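Greifer am Holzgriff – wer hat in der Simulation schon mal sowas gehabt?
Forum > Robotik-AG & Wettbewerbe > Simulation

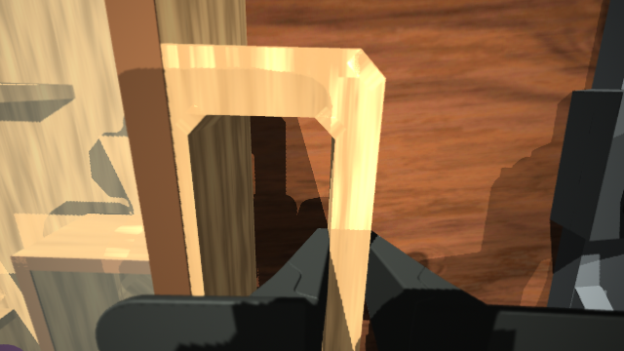
Unser Stand von heute: der rechte Holm vom Griff zwischen den Fingern, gerendert

knickohr_44 schrieb:
Moin zusammen, wir sind in der AG grad an der Aufgabe »Griff fassen und ziehen« für den Raptis-Cup und ich häng fest. Anfahren klappt super, der helle Holzgriff sitzt dann schön in der Lücke. Aber sobald wir ziehen, rutscht er uns in 2 von 3 Läufen raus. Reibung hab ich schon hochgedreht, Schließkraft steht auf 60. Jemand ne Idee? Abgabe ist im Februar und ich werd langsam nervös...

Zulano schrieb:
Ich würd ja höher greifen. Ihr seid mit den Fingern ziemlich weit unten am Holm, oben an der Querstange hättet ihr mehr Fleisch. Haben wir letztes Jahr auch so gemacht und gut war.

Dotow schrieb:
@Zulano Seh ich anders. Für die Querstange musst du das Handgelenk drehen, und dann kommst du beim Ziehen schnell an die Gelenkgrenze. Ich tippe auf das Kollisionsmodell. Der Griff hat ja abgeschrägte Ecken – wenn die Physik den bloß als groben Klotz kennt, greift ihr an was ganz anderem als dem, was ihr seht. Blendet mal die Kollisionskörper ein!

Zulano schrieb:
Gelenkgrenze hatten wir nie. Kommt halt auf den Arm an. Und 60 find ich auch viel, bei uns hat das Ding dann nur noch gezittert.

gistumness schrieb:
Könnt ihr mal die Schatten ausmachen? Ich erkenn vor lauter Zacken kaum, wo der rechte Finger anfängt, der ist unten ja fast schwarz.

knickohr_44 schrieb:
@gistumness Die Schatten sollen drinbleiben, Frau Toom will, dass wir die Kamerabilder später auch fürs Training nehmen. Ist bei uns in der AG ein ewiges Streitthema, ich wär ja auch für aus :D
@Dotow Kollisionskörper guck ich mir Samstag an, da haben wir den Rechnerraum. Mit der Kraft geh ich vorher mal auf 44 runter und schreib dann, was rauskam.

Dotow schrieb:
Bitte nicht beides auf einmal ändern, sonst weißt du hinterher wieder nicht, woran es lag.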